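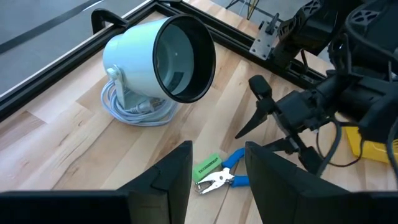
*Light blue spotlight on its U-shaped bracket, cable coiled, with blue-handled pliers on the bench.*

**FOR RELEASE - JUNE**

**Cleltetti opens lamp repair bench in Rirnstead**

RIRNSTEAD - Old spotlights, desk lamps, clip-ons with a dodgy switch. Cleltetti will take them all starting this month, at its new repair bench on the ground floor of the Qaisi building. Doors open 10 a.m.

The bench is for small lighting only. No ceiling fixtures, no fluorescent tubes. Bring the lamp, bring the cord, bring the bulb if you still have it. Please coil the cable before you hand it over, we lost most of a morning to tangles at the spring trial.

That trial took in 150 lamps from Rirnstead households. Most common faults were worn plugs, loose brackets and tired switches. Seven lamps could not be saved and went for parts.

"People keep a good lamp in the closet for years over a loose knob," said Mwanahawa Kombo, who runs the bench. "Half the time it's pliers and ten quiet minutes. Then it goes home and gets used."

Each repair starts with a check of the cord and plug, then the bracket and the knobs that hold the tilt. Lamps get a paper tag with the owners name and a pick-up time. Turnaround is normally under a week, longer if we have to order a part.

Parts come from Tomier, which has set aside 600 items for the first season - plugs, switches, screws, short lengths of cable. Georges Matar of Tomier said the firm was glad to see them go to use. "They were sitting on a shelf. Spotlights especially, people like the old colors and can't find them new."

Drop-off is free. Parts at cost. There is room to store 70 lamps at a time, so when the shelves are full intake will close untill some are picked up. Status will be posted on the door.

**Press contact:** Mwanahawa Kombo, Cleltetti, Rirnstead. Interviews mornings only please, before 10 a.m.

- ends -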